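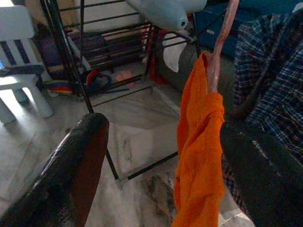 Wrist-camera view of an orange cloth between the gripper fingers, with a drying rack behind. Photo: Trotbridge

Trotbridge has released version 2 of Fleto, its manipulation control stack, with a rewritten grasp planner for cloth and other soft goods and a perception module that runs entirely from a wrist-mounted camera. The update went out to existing license holders in February and is now open to new users.

The main change is in how the software decides where to close the fingers. Earlier versions built a depth map of the workspace, fitted a surface to the target and picked a grasp point from the fitted surface. That worked on boxes and bottles. On fabric, the fitted surface was out of date as soon as the arm touched it, and the planner had to stop and rebuild the map before it could continue.

Fleto 2 drops the fitted surface for soft targets. The new planner, called Giáp, keeps a short list of candidate grasp points on the cloth and rescores them on every camera frame while the arm is moving. If the leading candidate falls below a threshold, the arm shifts to the next one without returning to its start position. The planner runs at 30 cycles per second on the onboard computer, according to the release notes, and does not need a network connection.

"The old loop was plan, move, look, plan again," said Yến Từ, who leads the planning work at Trotbridge. "Most of the time went into the second plan. Now the look happens during the move, and the plan is a list that gets reordered."

Perception was the harder part, she said. A camera at the wrist sees the target from close range, but the fingers cover a large share of the view, and household backgrounds are full of objects with similar colors and textures. Laundry on a drying rack is one of the test settings the team used, with garments hanging close together and thin rods crossing behind them.

The new segmentation module masks out the fingers using the arm's own joint readings, then separates cloth from background by tracking how edges shift between frames as the wrist moves. Thin rigid parts such as rack rods are handled by a separate detector and passed to the motion planner as obstacles. In version 1 they were often merged into the nearest garment, and the arm would attempt to pull on the rack.

Knots, loops and straps remain a weak point. The software can flag a piece of fabric as attached to something else, but it does not plan an untangling motion. When the flag is raised, the default behavior is to hold position and ask for operator input. Users can change the default to skip the item.

Trotbridge tested the release against its own set of 55 recorded tasks, each of which is replayed in simulation and then run on hardware. The set covers picking, hanging, moving and dropping cloth items into a container. All of the tasks completed in simulation. On hardware, 17 needed at least one operator prompt, most of them in scenes with overlapping garments. The company has published the task definitions with the release but not the recordings, which were made in private homes.

The tooling has changed as well. A log viewer now shows the camera frame, the candidate list and the joint commands on one timeline, so that a failed grasp can be traced back to the frame where the score changed. Logs can be exported in an open format. Parameter files from version 1 will load, with one exception: the gripper force limits have moved to a new section and have to be entered again by hand.

That exception has already caught at least one early user. Guvetico, which builds service arms for assisted-living apartments, ran the release on two test units before it was made public. Sohail Lashari, a controls engineer there, said the arms started up with the factory force limit, which was too low to hold a damp towel.

"It fails safe, so nothing broke," Lashari said. "But there was no warning on startup. You had to read the log to see that your numbers had been ignored."

Trotbridge said a startup warning has been added in a patch. Lashari said the planner itself had been an improvement, mainly because the arm no longer backs away from the work after a near miss -- a habit that had made the units slow in small rooms.

He was less satisfied with lighting. Glossy floors and strong light from one side still produce false edges in the segmentation, he said, and Guvetico has been lowering the camera exposure by hand to work around it. Từ said automatic exposure control tied to the grasp target is planned for the next release, along with support for a second camera on two-arm systems.

Fleto 2 runs on Linux and supports parallel two-finger grippers. Suction tools are not supported by the new planner and will continue to use the old one. Documentation and the migration notes are available to registered users on the Trotbridge developer site.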